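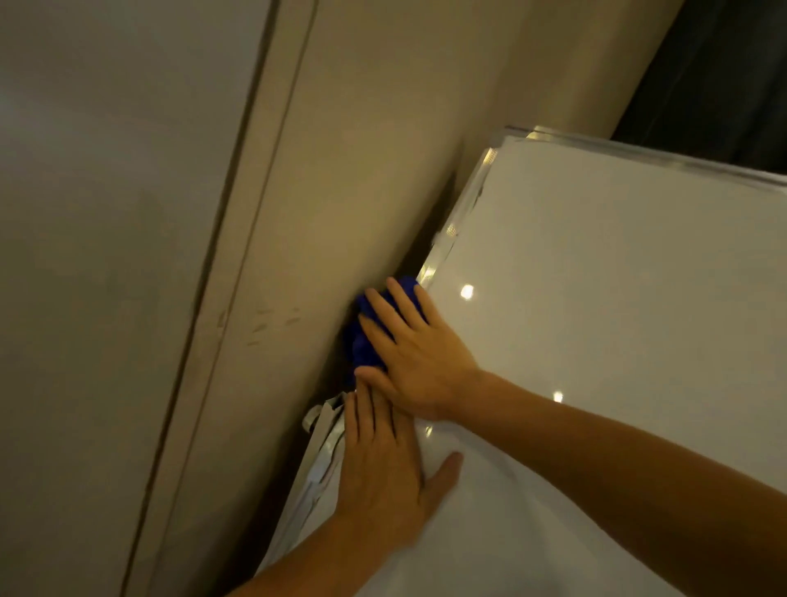

The Long War on the Whiteboard

Every office, village hall and evening class in the country owns one. Very few of them are still white.

Ľubica Kubíček has a test she applies to any organisation that hires her. She asks to see the whiteboard. If it is clean, she relaxes. If it is grey, with last February's targets still legible beneath this week's, she puts up her day rate.

Kubíček runs Drultar, a two-person cleaning firm in Noltville that does offices in the evening and meeting rooms before breakfast. She has opinions on carpet tiles and firm ones on microwave ovens, but the whiteboard is her great subject. "It's the only bit of furniture people write on and then blame," she told me, over a cup of tea I had been made to put on a coaster. "They use the wrong pen, they leave it there for a year, they go at it with a sleeve, and then they tell me it's a bad board."

I confess I came to her as a sleeve man. I work from a back bedroom with a whiteboard propped against the wall, where it has been waiting to be hung for longer than I've had the cat. On it, at the time of our first meeting, was a plan for a book I have since decided against. The plan would not come off. I had tried spit, then a scouring pad, which took away a little of the plan and a good deal of the shine.

The scouring pad got me a long silence.

Her method is dull, as the good ones tend to be. A dry cloth first, top to bottom, to lift the loose ink before it gets turned into soup. Then a second cloth, damp, with a drop of washing-up liquid in the water. Then a dry one again. For marks that have settled in and started paying rent, she draws over them with a fresh dry-wipe pen and rubs both lots off together, a trick that sounds like something sold at a fair and does in fact work on most old dry-wipe ink. For permanent marker she will go as far as a dab of surgical spirit, with the window open.

None of that is where she loses her evenings, though. What takes the time is the edge. A whiteboard has a frame, and the frame has a lip, and along the lip gathers a fine dark powder made of everything anybody has ever rubbed out. Then there is the back. A board that leans makes a narrow little valley between itself and the wall, and into that valley goes dust, hair, the caps of pens and, in one solicitor's office, a cheque.

"You have to put your hand on the board," she said. "Flat, so it stays where it is. Then you get the cloth down the side with the other one. People try it one-handed and the whole thing walks off across the floor."

She also has views on what the lean does to the wall. Boards get shuffled about for meetings and whoever shuffles them is usually talking at the time. You get scuffs, in clusters, at heights that make no sense. Her partner in the firm, Thongchai Sangkhawat, looks after those. He uses a barely damp sponge and the patience of a heron, and stops the moment the paint begins to go shiny, a point he says most people find out about by passing it. Pale walls are the worst. They were once sold to us as restful.

Sangkhawat keeps a notebook of every board the pair have cleaned, a habit he describes as professional and Kubíček describes as Thongchai. At the last reckoning it stood at 1,154. Of these, 39 had been written on in permanent marker, and in almost every case the word was "Ideas". The smartest belonged to an architect's practice above the Condori bakery, whose staff photograph the board at five o'clock and wipe it before they find their coats. The worst was in a training room, and had been turned to face the wall, as one does with a portrait of a disgraced uncle.

There are people who think the whole business is on its way out. The sales manager at Molance, a furniture dealer on the ring road, tried to interest me in a screen that does everything a board does and also needs updating. I asked him what he used in his own office. He moved slightly to the left, but it was a big board and I could read most of it.

I went home and did mine. It took three cloths and the better part of a radio play. The plan for the book went in the end, chapter nine last, and then I did the frame, and then, because I had been shamed into it, the gap down the side. I found two pen caps and a bus ticket. The scratches from the scouring pad are still there and always will be, and any ink that goes near them stays a bit longer than it should.

I still haven't hung it. Kubíček asked, when I rang to check the spelling of her name, and I said I was waiting for the right screws.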